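4.2 Dark things on a pale table

I picked the white tabletop early in the Rosumel work and I've gone back and forth on it ever since. The old bench at Grotescombe was a mottled brown, and small dark boxes more or less melted into it by mid-afternoon. On white they jump out straight away, which sounds like the end of the story. For outlines it pretty much is. What surprised me was how much harder it got to talk about what was on the boxes – the printing, the little marks, which way up the thing was sitting – once the whole lot was black and the table was bright.

So this section is about surfaces. I've kept the colour talk in everyday words on purpose, and anyone who wants the proper reflectance terms will find them in the appendix.

Figure 1. Matte black with bright fasteners, close range.
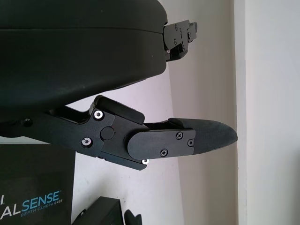

Matte black is a funny finish to work with. It soaks up shape in the middle and gives it back at the rounded edges, where the light catches, so you tend to read a black object from the outside in. The silver-rimmed screws in Figure 1 are a handy case: they stand out brightly from the metal they sit in, while the round black cap between them is easy to skip right past, even though it's sitting there in the middle of the plate. The faint scuffs on the big curved housing are easier still to miss. I found the same thing with packaging. When I asked our 11 sorters to tell me what they'd noticed about a black box, they talked about corners, then anything shiny, then print, and wear came a distant last (if it came up at all).

That order mattered for how we set out the table. Each layout had 2 boxes near the middle, one with writing on its top face and one plain, and in half of the layouts a small metal item went on top of one of them. I turned the printed box so its edges ran diagonally in a good share of the layouts, because straight rows are a luxury you get in a catalogue and hardly ever on a real bench! The plain box mostly stayed square to the table. A small silver cube on a flat black lid is lovely to look at, by the way, but it does steal attention from everything near it, and several sorters could describe the cube nicely and then had to think about what it had been sitting on.

We ran 200 layouts in all. I did the first batch under the ceiling lights alone and wasn't happy with it, so I redid it in July with the blinds down and the lights unchanged. The soft shadow under a box turned out to be worth keeping. I'd planned to get rid of shadows completely, then noticed that people used them to judge how shallow a box was, and without one a low box and a taller box seen from above can look much the same.

Figure 2. Printed box, plain box and small silver cube on the white tabletop.
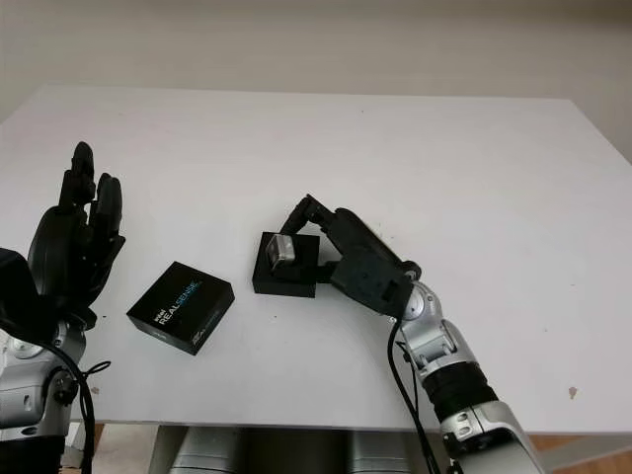 Print was where the Galindo checklist earned its keep. It asks three dull questions in a fixed order – is there any writing, can you read it, which way does it run – and sorters who followed it stopped guessing at names. Large white lettering on black gave them no trouble, even on the slant. Small grey lettering along a side edge was another matter. People would say "there's something there" and leave it at that, and I've scored those as honest answers, separate from misses. I'd encourage anyone repeating this to do the same, as lumping the two together makes careful people look worse than confident ones.

The plain boxes gave us the oddest results. With no text to hang on to, 8 of the sorters started describing them by comparison with whatever was next door: darker, smaller, more like a cube. Those are perfectly good descriptions as long as the neighbour stays put. Once we moved the neighbour away, the same people used fewer words and were less sure of the size, and a couple of them asked if it was a new box (it wasn't).

I also tried a strip of Resolix tape, pale grey, along one edge of the plain boxes. It helped with telling them apart and did nothing for size. The tape lifts at the corners after a few days of handling, so those layouts are reported separately in Section 4.3, together with the ones on the brown bench.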